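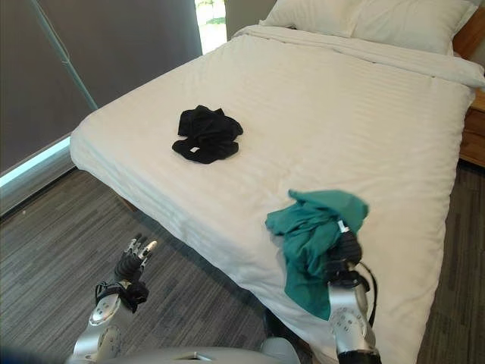 5. Mise en service du lit et premier réglage du surmatelas chauffant

Ce chapitre concerne le surmatelas Jesteo en version deux personnes. Pour la version une personne, passez directement au chapitre 6.

5.1 Préparation

1. Retirez la couette, les oreillers et le drap-housse.
2. Vérifiez que le matelas mesure au moins 172 cm sur la largeur de pose.
3. Déroulez le surmatelas à plat, étiquette vers les pieds. Ne le dépliez pas en tirant sur le cordon.
4. Laissez reposer 90 minutes pour que les plis de transport s'effacent.
5. Passez les quatre élastiques sous les angles du matelas, en commençant par la tête de lit.

Attention : ne posez jamais le surmatelas sur un sommier nu, ni sous un matelas. Ne le fixez pas avec des épingles.

5.2 Raccordement

1. Faites descendre le cordon côté pieds, à l'extérieur du cadre de lit.
2. Enfoncez le connecteur Fateck jusqu'au déclic. Le repère blanc doit se trouver sur le dessus.
3. Branchez le bloc d'alimentation sur une prise murale. Les multiprises sans interrupteur sont déconseillées.
4. Le voyant clignote trois fois puis reste fixe. S'il continue à clignoter, voir le code 61 dans le tableau des défauts.

Remarque : le bloc peut être tiède au toucher en fonctionnement normal. Ne le recouvrez pas.

5.3 Remise en place de la literie

Remettez d'abord le drap-housse, puis la couette. Une couette légère suffit dans la plupart des chambres ; avec un garnissage épais, réduisez la consigne d'un cran. Les oreillers se placent au-delà de la zone chauffante, qui s'arrête au trait cousu.
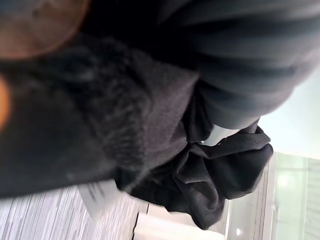 Rubrique : Entretien et textiles

5.4 Textiles compatibles

Coton, lin et mélanges coton-polyester conviennent. Les plaids en polaire ou en maille grattée retiennent davantage la chaleur : retirez-les avant de choisir un niveau supérieur à 4. Les couvertures en laine non doublée peuvent pelucher sur la housse. Brossez celle-ci à sec une fois par mois.

5.5 Lavage

1. Éteignez, débranchez, puis déconnectez le cordon.
2. Ouvrez la fermeture latérale et sortez la housse seule. La nappe chauffante ne se lave pas.
3. Lavez à 30 °C, essorage doux, sans adoucissant.
4. Séchez à plat. Pas de sèche-linge.
5. Attendez le séchage complet avant de refermer.

Attention : une housse humide remontée sur la nappe annule la garantie.

Pièces détachées : housse réf. Kim 113, élastiques vendus par quatre. Commandes auprès de l'atelier Plosthorpe, à l'attention de Nhung Quan.

Dernière mise à jour : février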